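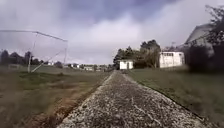 How to Budget for a Robot Mower and Line Marker at a Small Sports Ground

By Tamsin Mahmoud

If you look after a playing field, sooner or later someone will ask you why you don't just get a robot to do the mowing. It's a fair question, and I spent most of a spring answering it for our ground at Dreststead. What follows is the order I'd do things in if I had to start over, with a few of my own wrong turns left in so you can skip them.

Step 1. Walk the ground before you open a catalog

Take a notebook and go the long way around. Write down every change of surface, every slope, and everything standing in the grass. I started with brochures and fell in love with a machine from Willems that was never going to suit us (a lovely thing, though!). Gravel matters more than you'd think. Small wheels dig into loose stone, and stones carried onto the grass are hard on blades, so ask each dealer how their machine crosses a path and get the answer in writing.

Step 2. Decide where it will live

The mower needs a charging dock, power, and a roof if you can manage one. Measure from the nearest outlet to the edge of the grass, then add 2 yards for corners. Our first run came to 88 yards, and the trenching quote was a bigger shock than the mower.

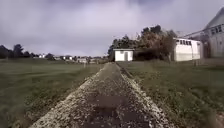

Photo: T. Mahmoud / Dreststead grounds notes

A straight track with a shed at the far end makes for easy planning on paper, but walk it slowly anyway. Look at the raised edges, where the gravel gives way to grass. A lip that you step over without noticing can stop a small machine, and a short ramp or a strip of matting should go in the budget as its own line. Note any darker or more packed patches down the middle too, and go back after a good rain to see what they do.

Step 3. Build the sheet

I use one column for things you pay for once and another for things you pay for every year. In the first go the mower, dock, cable, trenching, ramps, and setup. In the second go blades, batteries (divide the price by the years of warranty), data plan, and insurance. Line marking gets its own page — it's a different machine with different paint, and Bernwood and Brastgate both quoted us for the two together in a way that made them hard to pull apart. Ask for separate prices. They'll do it.

Step 4. Leave room

I set aside $2,000 for surprises and was glad of it by April. Keep a little for hand trimming around goal posts as well, because you'll still be doing that yourself on a Saturday morning.

Step 5. Ask for a trial

Most dealers will agree to 60 days if you ask before you sign. Pick a stretch that includes your worst slope and your worst crossing, and write down every time you have to go and rescue the poor thing.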